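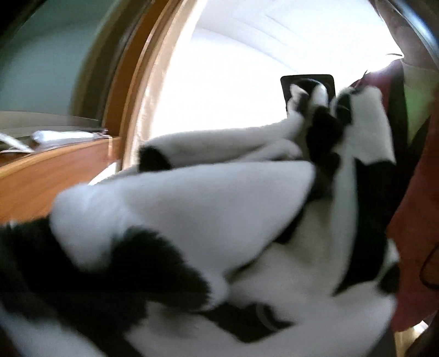

Despina Dumitrescu wrote that she would not ask for contrast at all in such a case, and that the thread should first say which joint and which question. So I write my post again, with more details.

MRI of the knee with or without contrast, who decides?

My mother is 71 and has had a swelling behind the left knee since December. The ultrasound report says "probable Baker's cyst, some internal echoes, MRI advised". Our family doctor wrote only "MRI knee" on the referral. The imaging centre in Brastlow now asks on the phone if it is with or without contrast, and the receptionist cannot answer me. Her kidney value (eGFR) was normal in the last blood test. Must I go back to the family doctor, or can the centre choose? The waiting list is 4 weeks and I do not want to lose the place.
Posted by stangate_reader, 2021-10-23

Despina Dumitrescu
Thank you, now it is more clear. For a simple cyst behind the knee the usual examination is without contrast. The fluid is bright on the T2 images and the radiologist can see the neck of the cyst between the two tendons, and this is normally enough. The words "internal echoes" change my opinion a little. They can mean old blood or small loose pieces, but sometimes a solid part must be excluded, and for that contrast is useful. In most centres it is the radiologist who makes the final choice, after reading the referral. Please send them the ultrasound report before the appointment. Ask that the radiologist reads it and writes the protocol on the booking. You keep your place in the list. Also tell them about any pacemaker, metal clips or earlier reaction to an injection.

mirela_k
My husband had it without. It took long and was very noisy, take earplugs.

Liviu Căpraru
I agree with Despina, with one addition. Ask your family doctor to write the clinical question on the referral, for example "cystic or solid?". "MRI knee" alone tells the radiologist nothing, and he may plan a routine knee study for the meniscus, where a swelling that goes down into the calf is only partly covered. A corrected referral can often be sent by e-mail. And bring the ultrasound images also, if you have them on a disc.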